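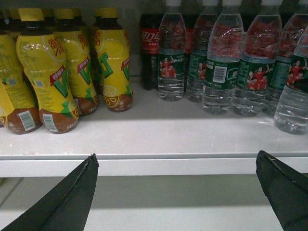 음료 선반. 왼쪽이 레몬티, 오른쪽이 생수.

작업 노트, 2021년 9월 26일
Storkirbridge 호텔 연회장 예식 장식 테스트 (작업실 내 가설치)

오늘 한 것: 원형 테이블 한 조 세팅, 센터피스 높이 비교, 조명 색온도 확인, 아치 받침 흔들림 점검. 의자 커버는 못 했다.

하객 수는 118명으로 확정됐다고 연락받음. 지난번 배치도는 더 적은 인원 기준이라 버리고 새로 그렸다. 홀 안쪽 기둥 옆 테이블은 신랑 신부 자리가 반쯤 가려지므로 이 테이블을 문 쪽으로 당겼다. 당기고 나니 서빙 동선이 좁아진다. 호텔 쪽에 카트 폭을 물어봐야 함. 답이 오기 전까지는 배치도에 연필로만 표시해 둔다.

테이블보
Grullemance 원단으로 한 장, 기존에 쓰던 새틴으로 한 장 만들어서 번갈아 씌워 봤다. 새틴은 조명을 받으면 접힌 자국이 그대로 드러난다. 스팀을 두 번 줘도 가운데 십자 자국이 남았다. Grullemance는 다림질이 덜 필요하지만 끝단이 바닥에서 조금 뜬다. 재단할 때 시접을 너무 먹은 것 같다. 다음 장은 시접을 줄여서 다시 해볼 것. 색은 아이보리로 가기로 했고, 흰색 냅킨과 같이 놓으면 아이보리가 누렇게 보여서 냅킨도 같은 원단으로 맞춘다.

센터피스 높이
꽃 상단까지 75cm짜리와 낮은 그릇형 두 가지. 의자에 앉아서 봤을 때 75cm는 맞은편 사람 얼굴이 줄기 사이로 보인다. 다만 줄기를 많이 꽂으면 바로 막힌다. 유칼립투스를 절반 덜어내니 괜찮아졌다. 그릇형은 시야는 편한데 천장이 높은 홀에서는 힘이 없다. 높은 것과 낮은 것을 테이블마다 섞기로 하고, 단상에서 가까운 줄은 모두 낮은 것으로 둔다.

Hubáček 촛대는 받침 나사가 헐거운 것이 섞여 있었다. 조여서 쓰면 되지만 현장에서 하기엔 시간이 걸린다. 출고 전에 전부 조이고, 조인 것은 바닥에 초록 테이프를 붙여 구분. 호텔 규정상 실제 초는 홀 안에서 못 쓴다. LED 초로 바꾸면 심지 부분이 촛대 입구보다 가늘어서 기운다. 투명 고무링을 끼워 봤고 잘 서 있음. 고무링 추가 주문 필요.

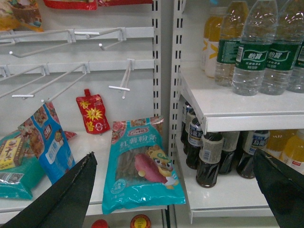
조명
색온도 3,000K로 맞추고 꽃을 봤다. 장미의 분홍이 살구색 쪽으로 넘어간다. 신부 측에서 받은 색 견본은 푸른 기가 도는 분홍이어서 차이가 꽤 난다. 꽃을 바꾸는 쪽과 조명을 바꾸는 쪽 중에서는 조명이 쉽다. 그런데 호텔 천장등은 고정이고 우리가 손댈 수 있는 건 벽 쪽 업라이트뿐이다. 업라이트만 희게 올리면 벽과 테이블이 따로 놀아 보였다. 결론은 못 냈고, 꽃 시장에서 보라 기가 더 강한 품종을 한 단만 사서 같은 조명에 놓아 보기로.

사진 찍는 팀이 입장 때 천장등을 낮춰 달라고 했다는데, 단상 앞 계단이 어두워지는 것은 곤란하다. 계단 모서리에 얇은 라인 조명을 붙이는 안을 적어 둔다. 케이블은 카펫 밑으로. 전원은 단상 뒤 콘센트에서 따야 하고, 음향 쪽과 같은 회로인지 확인 안 됨.

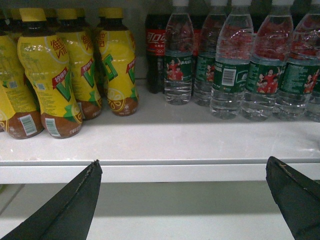 콘센트 위치는 Rerkville 예식장 때처럼 당일에 찾는 일이 없도록 도면에 미리 찍어 둔다. 그때는 단상 뒤에 있다던 것이 커튼 박스 안쪽에 있어서 연장선이 모자랐고, 결국 업라이트 한쪽을 끄고 진행했다. 이번에는 연장선을 긴 것으로 더 챙긴다. 검정색으로만. 흰색 연장선은 카펫 위에서 눈에 띈다.

아치
철제 틀에 꽃을 채우기 전과 채운 후를 나눠 흔들어 봤다. 빈 틀은 멀쩡하다. 꽃과 플로랄폼을 위쪽에 몰아서 달면 앞으로 쏠린다. 모래주머니를 뒤쪽 다리에 올리니 잡혔는데, 측면에서 보면 주머니가 보인다. 덮을 천이 필요하고, 테이블보 자르고 남은 Grullemance 조각이면 충분할 듯. 오른쪽 뒷다리 높이 조절 나사는 끝까지 돌려도 짧다. 고무판을 괴었다. 임시로 한 것이니 현장에 그대로 가져가지 말 것.

아치 위치는 지난 2월 답사 때 찍어 둔 치수로 그렸다. 그 뒤로 호텔에서 카펫을 새로 깔았다고 하니 단상 높이도 다시 재야 한다. 엘리베이터로 조립된 상태의 아치가 들어가는지도 그때 안 쟀다. 분해해서 올리는 걸로 가정하고 설치 시간을 잡는다.

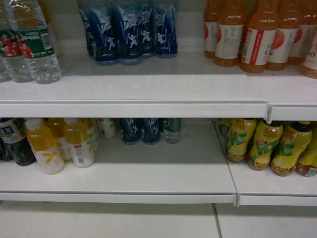
설치 시간은 호텔에서 오전만 준다. 전날 밤에 다른 행사가 있어서 미리 들어갈 수 없다고 함. 순서는 테이블보, 아치, 업라이트, 센터피스, 마지막에 냅킨과 이름표. 센터피스를 먼저 올리면 업라이트 선을 깔 때 테이블을 못 민다. 지난 행사에서 한 번 엎었다. 꽃은 물통째 올리고 홀 앞 복도에서 마무리한다. 복도 바닥에 비닐을 깔아야 호텔에서 말이 없다.

이름표 글씨는 금색 잉크로 시험. 아이보리 종이에서는 정면에서 잘 읽히는데 비스듬히 보면 날아간다. 나이 드신 하객이 많은 줄은 짙은 갈색으로 바꾸자는 의견이 나왔고, 그러면 전부 갈색으로 통일하는 편이 낫다고 본다. 신랑 신부에게 두 색 모두 견본을 보내고 고르게 할 것.

남은 일
호텔에 문의: 서빙 카트 폭, 단상 뒤 회로, 엘리베이터 내부 치수
고무링 주문
촛대 나사 조이기, 초록 테이프
테이블보 시접 줄여서 한 장 더
보라 기 도는 장미 한 단
의자 커버는 다음 작업 때 제일 먼저. 리본을 묶는 방식과 끼우는 방식 둘 다 시간을 재볼 것
아치 뒷다리 나사 긴 것으로 교체

추가 메모. 작업실 뒤쪽 물통 뚜껑 하나가 깨져 있다. 운반용으로 쓰지 말고 따로 빼 두었음.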